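Folding cloth

Search this site Go

Last updated June 3, 2018

Folding cloth is the act of laying one part of a fabric over another to make it smaller, to give it a shape, or to get it ready for cutting, storage or display. It is done with table linens, towels, clothing and uncut yardage. A piece of cloth is usually folded on a flat, smooth surface wider than the cloth itself.

Most methods begin with the corners. Bringing two corners of one side together makes a point, and the opposite side can be left square. A flap laid across the lower half on a slant gives a diagonal fold. Cloth folded this way has several layers in some places and one in others, so it seldom lies fully flat until it is pressed.
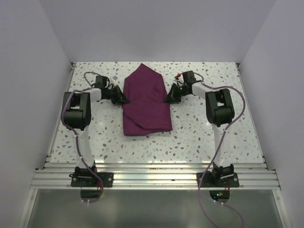
Fabric and weave

The weave affects how a fold behaves. Twill has fine parallel ridges that run diagonally across the surface. It drapes more easily than plain weave of the same weight and hides small wrinkles well. Dyed twill can look like two colors at once, brighter on the raised parts and deeper in the creases. Lint shows more on dark and strongly colored cloth, and is normally brushed off before folding.

A fold made along the grain tends to stay where it is put. A fold made on the bias, at an angle to the grain, can stretch and shift.

Edges

Raw edges are cut edges that have not been hemmed or bound. They fray as threads work loose, and the loose threads are often lighter than the face of the cloth. 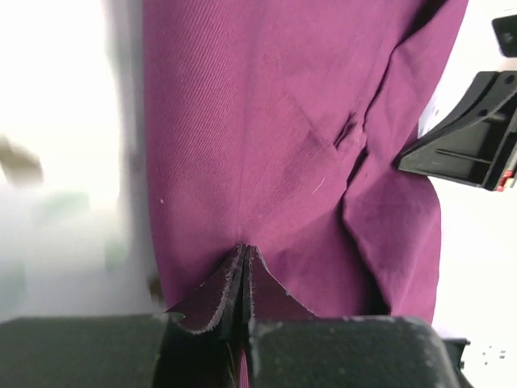 Fraying can be slowed by cutting with pinking shears, by a zigzag stitch, or by turning the edge under twice and sewing it down. When two raw edges are to be kept together they are pinched and lifted as one, then laid down and smoothed outward from the fold. Pulling on a single thread should be avoided, as it can pucker the cloth for some distance.

Storage

Folded cloth is kept away from direct light, which fades the outer layer first. Long-stored pieces are refolded along new lines from time to time.

See also: Hem, Ironing, Napkin folding

42 shares 67 comments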